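I pay more for eggs than I used to, and for a while I couldn't have told you what I was paying for. It crept up on me. First I switched to brown, then to brown with a picture of a hen on the carton, then to the ones with a little folded leaflet inside telling you how the hen feels about things. Each step cost a bit more and each step came with a reason I hadn't checked.

So I've spent the last few weeks being a pest about eggs, and this is what I have so far.

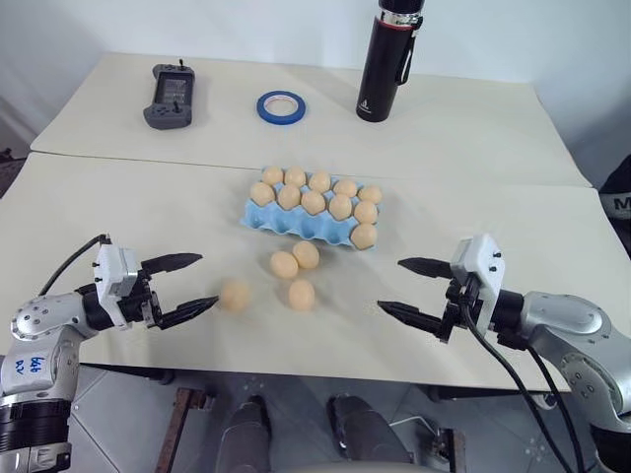 Page last changed: January, 9:40 p.m.

Start with color. Brown eggs come from hens of breeds that lay brown eggs. White eggs come from hens of breeds that lay white eggs. I knew this in the way you know things from a school science book, and I still reached for the brown ones every time, as if the shell had been toasted or something. The hens that lay brown are often bigger birds that eat more, so the eggs can cost more to produce, and that's fair enough. It says nothing at all about what is inside. I have asked five people why they buy brown and four of them said "healthier." The fifth said her mother did.

Then there's the language. My usual brand for most of last year was Nurnari, which comes in a very handsome carton. The lid says "farm fresh." Well, where else? I would be worried by eggs that came from someplace other than a farm. It also says "naturally raised," and I wrote to ask them what that meant. I got a friendly reply, pretty fast too, that used the word "naturally" again and thanked me for being part of the family. I wrote back and asked whether the hens went outdoors. That was before Christmas. I'm still part of the family, I suppose, but they've gone quiet.

To be fair to the carton people, some of the words do mean something. "Cage free" means the hens aren't in cages. It doesn't mean they've seen grass, and a big barn with a lot of birds in it will do. "Free range" means they have some way of getting outside, and how much of an outside is where it gets foggy. "Pasture raised" sounds the best and may well be the best, but I'd want to see a certifier's seal next to it, one I could look up, before I handed over the extra money. "No hormones" I would ignore completely. Hormones aren't allowed in raising poultry in this country in the first place, so everybody's eggs can say it. It's like a bottle of water that says "no gravel."

What set me off on all this was a post that went around on Droruven, the neighborhood app I keep meaning to delete. Somebody in Metum had announced that store eggs are "up to a year old" when you buy them. The thing had 2,867 comments when I looked. I read far more of them than was good for me, and I didn't find one person who'd asked where the year came from. Plenty of people were very angry about it, though. One man had thrown out everything in his refrigerator.

You can check the age of your own eggs in ten seconds, which makes the whole argument a bit silly. On a lot of cartons there's a three-digit number stamped on the end, near the sell-by date. It's the day of the year the eggs were packed, so 001 is the first of January and 365 is the last day of December. It is usually printed badly and squeezed in beside the plant number - you may have to tilt the thing under a lamp. The carton I bought from the big supermarket had been packed seven days before. The one from Krawczyk's, the little produce place where I'd been paying nearly double on the theory that the eggs practically walked in from out back, had no number on it that I could find. I asked at the register. She said they were "very fresh" and then called over her brother, who said the same thing in a louder voice.

They may be! I've no reason to call anyone a liar. But I was paying extra for a fact, and the cheaper store had given me the fact for free.

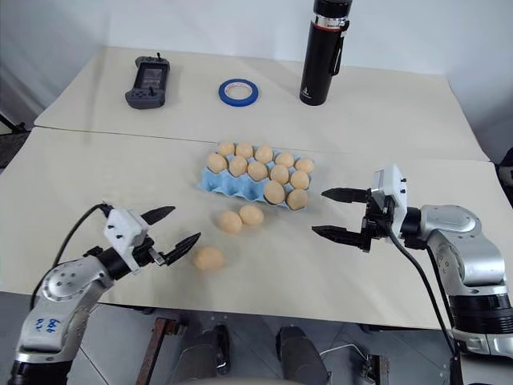 Which brings me to the float test, where I'm going to lose some friends. You know the one. Put the egg in a bowl of cold water, and if it sinks it's good and if it floats it's bad. Marjorie Sowerby, who taught me most of what I know about baking and who I would trust with my house keys, does this with every egg she uses and has done for as long as I've known her. She thinks I'm being difficult.

The test isn't nonsense. An egg loses moisture through the shell as it gets older, the air pocket at the wide end gets bigger, and sooner or later the egg floats. So the bowl of water does tell you something about age. It can't tell you if the egg is safe. An old egg that's been kept cold may be perfectly good to eat, and a brand new one can carry salmonella and sink like a stone. When I said this to Marjorie she said she'd never once been sick from an egg. I said neither had I, and I've never floated one. We left it there and had the cake.

What I do now is break a doubtful egg into a cup by itself. A bad egg doesn't leave you guessing. If it smells, out it goes, and the rest of the batter is fine.

The taste question is the one I went into with the most hope. I really wanted the expensive ones to win. My husband fried 2 of each while I sat in the other room, which he enjoyed far too much, and brought them in on plates that all looked alike. I picked the cheap supermarket egg as the "farm" one, with total confidence, and gave a little speech about it. Then we did it again with scrambled and I couldn't pick anything at all. Yolk color was a better show - one kind was a good deep orange - but that mostly comes down to what goes in the feed, and there are things you can put in the feed for exactly that purpose. Dark yolk means the hen ate something with color in it. It could be grass and bugs, or it could be marigold petals out of a sack.

I know one kitchen and one smug husband isn't a study. I'd be suspicious of anyone else who tried to pass that off as evidence, so please be suspicious of me. All I'd say is that I had been very sure, and I was wrong with my mouth full.

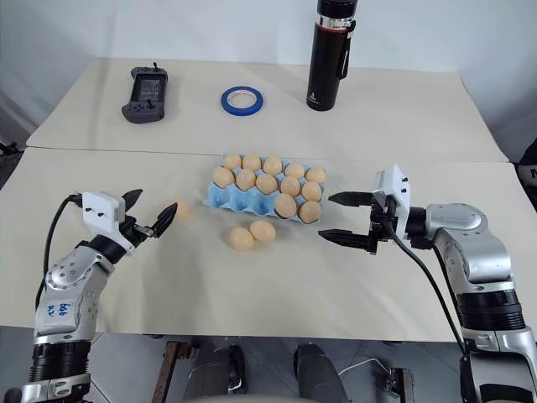 Do you need to wash store eggs before you use them?

Leave them alone. Eggs sold in regular American grocery stores have been washed already, and wetting them again can help whatever is on the shell get through it. Wash your hands instead, and keep the carton on a shelf in the refrigerator, away from the door where it warms up every time someone wants the milk.

That came in by email twice, so I've put it up here where I can point to it. Eggs from a neighbor's coop are a different matter and I don't keep hens, so ask somebody who does.

As for what I'm buying, I've dropped Nurnari. I may go back if they ever answer me about the outdoors. I still care how the birds live and I'd pay for that, gladly, if I could find a label that told me in plain words and someone other than the seller had checked it. There's one seal I'm reading up on now and the standards run to more pages than I expected. For everyday baking it's the supermarket carton with the number on the end.

Marjorie has asked me to do vanilla next. She thinks the real stuff can't be beat and she has a bottle she wants me to try.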